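1/ Spent the past couple of weeks with two sets of finger pads for the same hand-held gripper, trying to decide which one we order more of. Posting notes for anyone else who is choosing. Long thread, one picture.

2/ Pad A is the smooth grey one from Drusovier. Pad B is the blue one from Padham. Same tool, same linkage, same operator. Only the pads got swapped, which takes two screws a side.

3/ The task: pick up a single utensil, put it in a caddy compartment, let go without dragging it back out. 200 tries per pad, mixed cutlery and chopsticks. Tries were done in blocks of 20 so my wrist could have a break.

4/ Blue pads on. The fork was already in the left compartment and I had the chopsticks still to do.
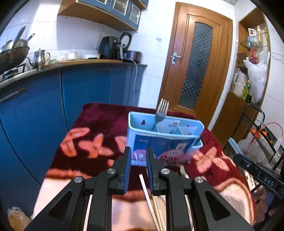
5/ Chopsticks first, as they're the reason I bothered. Pad B got 188 clean placements overall, and most of the misses were thin round sticks rolling as the fingers closed. Pad A missed more of them, and missed them earlier in the grab.

6/ Metal cutlery was close to a draw. Pad A let go a bit cleaner on fork handles. Pad B sometimes held on for a moment after I'd opened the fingers, so you learn to open wider than you think you need.

7/ Surface matters more than I expected. On a fleece blanket the fingertips can press in and get under a stick. On a bare benchtop they can't, and both pads got worse. If you only test on one surface, say which one.

8/ Wear: Pad A has a shiny patch near the tip. Pad B has picked up lint, which comes off with a damp cloth. Neither has peeled. I'd want roughly another month before saying anything about the glue.

9/ We're going with Pad B for the kitchen tasks and keeping a set of A in the drawer for metal. Next up is the narrow fingertip from Wastier, same caddy, same sticks. Will add to this thread when it's done.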